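The cord drawer, the starry tablecloth, and a long overdue afternoon

There is a drawer in our house that nobody opens on purpose. You open it for the tape and then you stand there holding a fistful of cables, wondering how the tape got underneath them. Ours is the second one down in the hallway dresser, and it had gotten so full by May that it stuck halfway and you had to reach in sideways, which is how I scraped my knuckles, and which is how this whole project got started.

I had the afternoon free and a pot of tea made, so I pulled the entire drawer out and dumped it on the bed. Oh my goodness. There were phone chargers for phones we traded in years ago, a night light, two extension cords in a knot, and the instructions for the Resa kettle we gave away when we moved. I found the plug for the Gurneo lamp too, the one I had been telling everyone was lost (it was wrapped in a sock, and I have no memory of doing that).

My method is very simple and I have used it on yarn as well. Anything with a home gets taken to its home right away. Anything I can't name goes in a shoebox with the month written on the lid, and if nobody has asked for it by the time the leaves come down, out it goes to the electronics recycling. Whatever is left gets coiled loosely, over and under, and fastened with one of those soft fabric ties. I bought a pack of 100 from Prumura last winter, and after this drawer and the one in the laundry room I still have 42 left, so I am set for a good long while. Please don't wrap your cords tight around your hand the way I used to! They come out all kinked and they never lie flat again.

Power strips were the part I had to think about. I used to pile them in with everything else, and they are such awkward things, too long for a basket and too stiff in the cord to fold up nicely. Now they go on the closet shelf by themselves, with the cord tied in a loop beside each one. Before any of them went up there I wiped them down with a dry cloth and looked along the cords for cracks. One older strip had a loose plug and that one went straight in the recycling bag, and I felt very grown up about it.

I also learned that I like a nice surface to sort on. White cords disappear on a pale bedspread, and I lost the same little adapter twice. A dark, busy tablecloth is so much better, and if it happens to be a Van Gogh night sky with big yellow stars and the lights running down into the water, well, that makes untangling a lot more cheerful. I would happily drink my tea off that river.

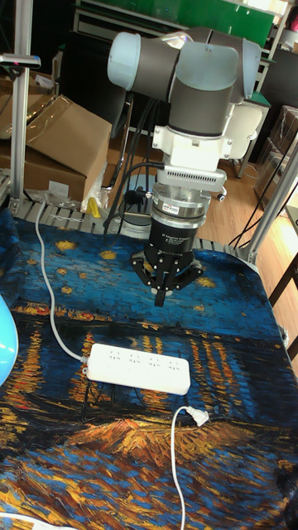 Posted by the author of Moon & Mending | Filed under: Home, Small Chores | May

White on deep blue really does show up beautifully, power strip, plug and all. I have been looking for a cloth with that same print for our own table, and the nicest one I have come across so far was $40, so I am thinking it over a while longer.

The drawer slides shut with one finger now. The tape is in the front, on the left, next to the scissors, and I have asked the household very sweetly to keep it that way. Next up is the cabinet over the fridge, where I believe we have a waffle iron.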